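Kudham Residents' Association
Shared Kitchen: Frequently Asked Questions

Home > Facilities > Shared Kitchen > FAQ

Who may use the kitchen?

The shared kitchen at Kudham is open to all residents who hold a current facilities pass. Guests may use it when accompanied by a resident, who remains responsible for them throughout the booking. Children under twelve must be supervised by an adult at all times.

How do I make a booking?

Bookings are made through the Gomico portal, using the same login as for the laundry and the meeting room. Each booking lasts a minimum of one hour and a maximum of four. Requests for longer periods, such as family celebrations, should be sent to the Facilities Office in writing.

Bookings open 30 days in advance. A resident may hold no more than two future bookings at one time.

What equipment is provided?

The kitchen has an oven, a hob, a refrigerator, a toaster and a toaster oven. Cutting boards, bowls and basic utensils are also supplied. Sharp knives are kept in a locked drawer, and the key is issued with the kitchen key. Residents may bring small appliances of their own, provided that the plug and cable are undamaged.

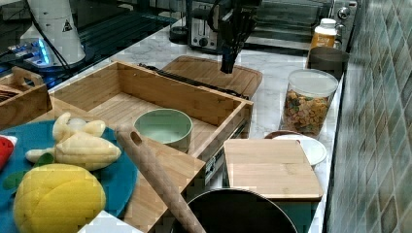

Is there a charge?

There is no charge for bookings of two hours or less. Longer bookings are charged at the hourly rate shown on the portal. A deposit of 200 is required for private events and is returned within 25 days, less the cost of any cleaning or repair.

May I cancel or change a booking?

Yes. Cancellations received by noon on the day before are free. A resident who fails to attend on two occasions will be unable to book for the rest of that quarter.

How should the worktops be cleaned?

Worktops should be wiped with warm water and mild washing-up liquid, then dried. Vinegar, lemon juice and bathroom cleaners must not be used on marble, as they will mark the surface. Hot pans must be placed on a mat or trivet. Wooden boards are to be washed by hand and left upright to dry. 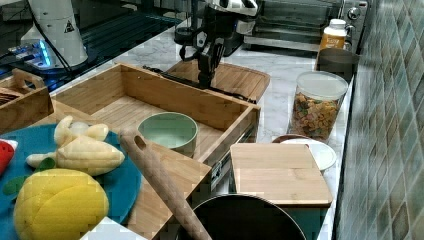

Marble worktop with wooden cutting board and toaster oven.

May I leave food in the refrigerator?

Food may be left overnight if it is in a sealed container marked with the resident's flat number and the date. Unmarked items are removed each morning. The Association accepts no liability for food which is lost or spoiled.

What happens to waste?

Food waste goes in the green caddy and must be taken to the Skelunov Road bin store at the end of the booking. Cooking oil must not be poured down the sink.
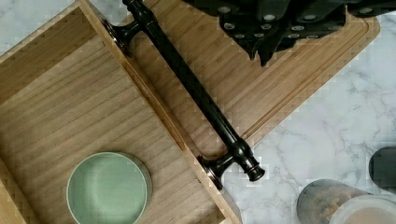
What should I do if something is broken?

Breakages should be reported through the portal on the same day. Residents are not charged for ordinary wear. An appliance which gives off smoke or an unusual smell should be switched off at the wall and left unplugged.

Is the kitchen suitable for people with food allergies?

The kitchen is shared, and the Association cannot guarantee that any surface or utensil is free from allergens. Residents with severe allergies are advised to bring their own board and utensils.

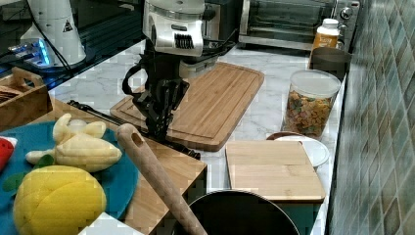
Page last changed: 2 May 2026

Will the kitchen close at any time this year?

The kitchen will close for one week in September for servicing of the extractor and the hob. During that week, pass holders may use the smaller kitchen at Kongkaew House on the usual terms. Existing bookings will be moved or cancelled at the resident's choice.

Related pages: Facilities passes | Meeting room | Laundry | Contact the Facilities Office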